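演讲备注:卧室湿度与睡眠(Prinedham 社区讲座)

2023年1月16日

开场不放数据。先问大家:早上起来嗓子干不干?窗玻璃上有没有水?等几秒再往下讲。

第1页:今天只讲卧室,不讲客厅和厨房。睡觉时门窗关着,人呼出的水汽都留在屋里,冬天尤其明显。

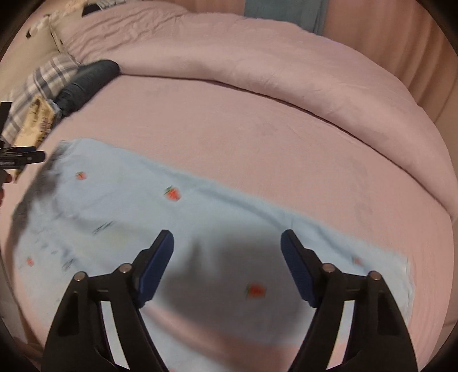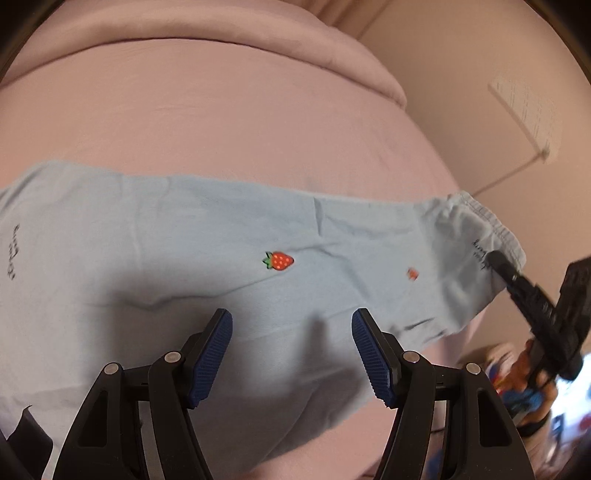 第2页:先量,再动手。湿度计放在床头高度,离暖气和外墙远一点。我用的是 Testo 的表,便宜的也行,关键是位置固定,每天同一时间读数。连续记6天,睡前一次,起床一次。别只看一个晚上就去买机器。

第3页:相对湿度和温度要一起看。同样的水汽,屋里一降温,相对湿度就上去了。所以后半夜窗户结水,不一定是加湿器开大了。这里讲慢一点,上次很多人没跟上。可以在白板上画两条线,一条温度,一条湿度。

第4页:偏干怎么办。暖气先调低一档,看两晚。还干,再开加湿器,水每天换,水箱擦干。喷口不要对着墙,也不要对着枕头。

第5页:偏湿怎么办。起床后不要马上叠被子,掀开晾着,开窗5分钟,门也打开,让风穿过去。衣服尽量别在卧室里晾。衣柜别贴死外墙,留条缝。墙角已经发黑的,先查漏水,再谈除湿。

第6页:Manow 小区的问卷。收回141份,图表在讲义背面,台上不逐项念。只提醒一句:问卷是住户自己填的,没有上门测量,不能拿来下结论。

第7页:床品。厚被子不等于暖和,出汗以后反而凉。床单勤换,床垫隔段时间立起来透透气。有人会问电热毯,答:睡前预热,上床关掉,按说明书来。

时间不够就跳过第7页,直接提问。

提问环节备用:
- 养植物能不能加湿?几盆绿植作用很小,别指望。
- 放一盆水呢?蒸发慢,效果有限,夜里还容易踢翻。
- 婴儿房?原则一样,具体数值请问医生,我不在台上给。

散场前提醒:记录表在门口桌上,Hordiienko 书店也可以领。投影仪关机后再拔线。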